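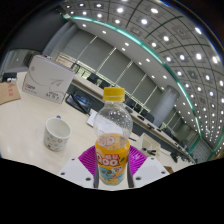 Can a machine clear up after people yet, at home or in a shop?

Parts of it. Floors, fine, floors have been OK for years. Picking stuff up and putting it where it goes is still slow and needs somebody nearby.

Qoo bottle, yellow cap, orange drink. Two magenta finger pads on it, one each side. White mug next to it on the table, carton of A4 behind.

Chores, gallery page

Quick one this month, sorry, big pile of notes and not much evening left. Same rules as before: one ordinary job per picture, nothing fancy, no dancing or backflips. Comments are open at the bottom. Last gallery got 2232 views, which is a lot for a page about tidying up. Hello to whoever came over from the Paddale forum.

Why a bottle

Grabbing a bottle is the easy end of clearing a table. Upright, room for a finger on both sides. The mug is where it gets harder for me - handle, open top, and you have to decide if you're taking the rim or the body. Then paper. Flat sheets on a flat table, I'd put those near the bottom of any list of things a machine wants to do. Pens not much better.

And clear plastic is its own headache. You see straight through the shoulder of the bottle to whatever's behind, and so does a camera. A wrapper with big lettering helps a lot. Peel the wrapper off and try again, says Telmo, and he's right, somebody should.

What people sent in

Ainhoa Llorente, who has a corner shop: "I don't need it fast. I need it to face the bottles label out at 6 am and not knock the row over." She'd pay for that tomorow. Wouldn't pay for anything that folds.

Arnout Wouters thinks home is harder than shop. Shelves stay put, kitchens move. His sister's kitchen esp.

Julián Echevarría disagrees with both, long email, short version: the picking up is nearly there and the knowing-where-it-goes is not. Does the half-full drink go in the fridge or is someone coming back for it? He has 2 kids so he asks this daily.

Covadonga Bermúdez wants to know what it costs. Me too. She had a quote from Kondard for a single arm on a cart, 3862 before tax, no install, and a person still has to load the trays. She passed.

My own score for now

Floors - done.
Bottles and cans off a clear table - close, with someone watching.
Mugs - depends on the mug.
Loose paper, pens, cables - ask me in a couple years.
Deciding what's trash - no idea.

Telmo Sotomayor would move mugs up one. We argued. Left it.

Next gallery is laundry, probably July. If you've got a picture of a machine and a sock in the same place send it, full size please, and say wich room it was. Beltow people, I still owe you a reply on the shelf thing, it's coming.

Older galleries are in the side menu, dishes and shop floors are the 2 worth a look.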